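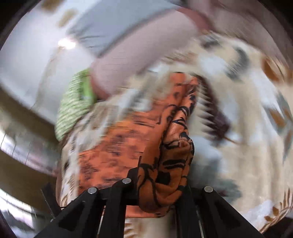

4.2 The Open Afternoon

Much of what we learned about teaching by hand came from an open afternoon we held in May, when neighbors, students and a few curious parents were invited to try the hand-held gripper for themselves. Tahmineh Safavi ran the demonstration, and Tomás Heffernan stood by with the sign-up sheet and a great deal of patience. We had planned to let each visitor have two turns, but people kept drifting back into line, and we were happy to let them.

The task was soft bedding and cloth, the same material used in the Billomov set (Section 3). Figure 2 shows the gripper with an orange cloth that has a bold black print and a cream blanket with a leaf pattern. Visitors took to these two quickly — the colors are easy to tell apart, even for someone standing at the back — and most began with a pinch near an edge, much as they would with their own fingers.
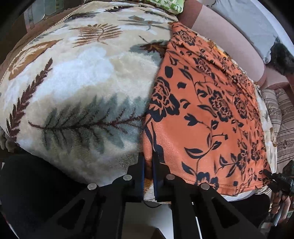 Thick pile was the harder lesson. Several visitors told us they could not judge how much fabric they had taken hold of, and one retired tailor gave Aldana Fuentealba a long and very useful talk on feeling for the hem first. We have since added her advice to the written guide that new operators read before their first session.

We did not score the visitors' attempts, and none of them count toward the 3,000 recordings reported in Section 5. Still, we would warmly encourage other groups to hold a day like this one. The questions were better than we expected, and nine of the people who came asked to be trained as regular operators.

Figure 2. Hand-held gripper with the orange and cream fabrics, open afternoon.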